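Stumgate Outdoor Work Table, Steel Top - Review
Deming Xie, 26 Sep 2019

The Stumgate replaces a Drastex folding table that had developed a twist in its frame. I wanted a flat metal top for use outside, no umbrella hole, and legs that could be leveled separately.

Assembly took one person 20 minutes. There are four legs, a cross brace and a bag of bolts, all of which fit. The supplied wrench is soft and rounded off on the third bolt, so use your own.

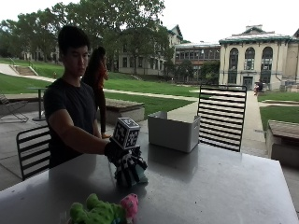

Leveling is done with threaded feet. The range is enough for a sloped patio but not for grass. Once set, the feet hold, although the lock nuts need a second turn after the first week. With the brace tight, side-to-side sway is small. Without it the table is unusable.

The main complaint is glare. On a clear day the top throws back a lot of light, and reading a printed sheet on it is tiring. A matte finish would have been the better choice. Scuffs show early and do not polish out. Heat is a lesser problem - by midafternoon in summer I put a cloth under my forearms.

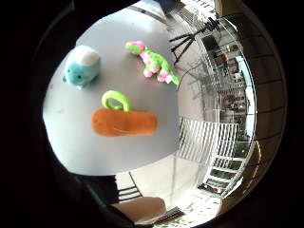 Three plush toys on the gray tabletop.

Cleaning is simple: dish soap, water, a soft rag. The Ezzat cover sold for this size is tight at the corners and collects water in the middle. The Telis one is looser and drains better. I plan to leave the table out through January and check the welds after that.

Rating: 4 out of 5. One point off for the glare.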